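Milari Letters – a small dataset of public employee petitions at tech firms

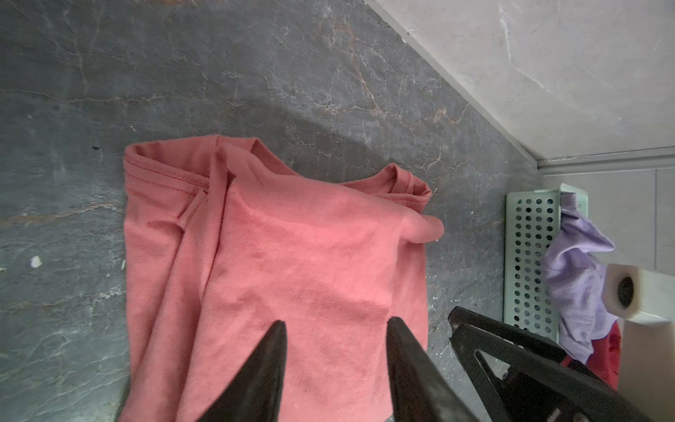 Pink T-shirt on a dark marble countertop.

Hi! I'm Daichi Nagano, and I put Milari together because I kept losing track of who had signed what. It's a collection of open letters that tech workers have sent to their bosses over government contracts – border systems, policing tools, defense work, that kind of thing.

What's inside

There are 30 letters in letters.csv, one per row, with the date, the company, the type of contract and the full text. Replies from management go in replies.csv, matched by letter_id. I only found 20 of those, so please don't read a missing reply as silence (some were probably sent internally and never got out).

Names of signers are removed. Mahmoud Abdel Hamid wrote the script for that and it's in the tools folder if you want to check it.

Labels

Kagiso Mathebula and I each tagged every letter with one of four demands: cancel, pause, disclose, or let staff opt out. Where we disagreed, both tags are kept, in tag_a and tag_b. The opt-out ones were the hardest by far!

Known problems

Everything is in English. Letters with over 1,000 signers get much more press, so they're easier to find and there are too many of them here. Two dates in the Kuroda rows are wrong and I'll fix them in August.

Last updated June 28, 2022. Corrections are very welcome – just open an issue and include a link to the letter.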